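Minutes of the meeting on the demonstration visit
Plesten Automation Users Group
March 22, 2020

Present: eight members of the group. Two members sent apologies.

1. Minutes of the last meeting
The minutes from February were read and accepted with one correction. The price of the carrying case is 376, not 367.

2. Report on the visit to Kemham
The members who went to the Kemham workroom gave their report. The visit took around 25 minutes longer than planned, as there were many questions. The hosts explained how the hand-held grippers are used to record hand work, and how the recordings are later used for teaching a robot arm. Visitors were allowed to try the grippers by themselves.

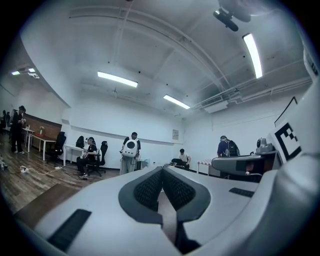
Item 2. Hand-held gripper with black textured pads, in the workroom at Kemham.

The members found the gripper easy to understand, but two of them said that the wrist becomes tired after a short time. It was asked if the pads can be changed by the user. The hosts will send the answer in writing.

One member remarked that the talk about the Truvon software was too fast for beginners. The group agreed to ask for the slides.

3. Our own open day
It was discussed if we should invite the Kemham hosts to our open day. All were in favor. The hall costs 800 for the full day and this was approved. The Vương workshop has offered tables without payment, and the secretary will write to thank them.

It was not decided if children may try the machines. This point is moved to the next meeting.

4. Other matters
The key of the storage room is still missing. Members are asked to look at home.

The date of the next meeting will be sent by email.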